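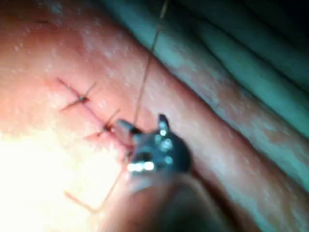
I have read the Carkitz build log three times now and I still don't buy the word "autonomous." Their plan, as posted, is a small suturing arm you can put together in a shared workshop for 298 dollars in parts, plus whatever you scrounge. I've been at it on the back bench in Ulbridge since May, and my total stands at more than that before I count the two motors I cooked.

What the arm does well is repeat itself. Give it a cut that lies where the last one lay and it will go in at nearly the same spot every time. Move the cut over by the width of a pencil and I'm back at the keyboard typing offsets. The log calls this "light supervision." I call it doing the job by remote control, slowly.

Thread is the real trouble. Everybody who writes about these builds talks about the needle, and the needle is fine. Keeping the thread tight while the jaws go back for the next bite is where my evenings went. Too much pull and the knot before it puckers, too little and you get a loop that catches on the hinge. I tried the tension spring from the Bech parts list, then a softer one out of a dead printer. The printer one is better — not good, better.

On Wednesday I ran 148 cycles of the knot routine with no needle at all, just to see what wore out first. It was the cable guide, some 7 hours in. A printed part, of course. The Vamham version is metal and costs as much as a week of lunches, so I'm filing a new one out of scrap.

I'll post the joint settings when they stop changing.

Contact | Copyright, all posts by the author | Back to top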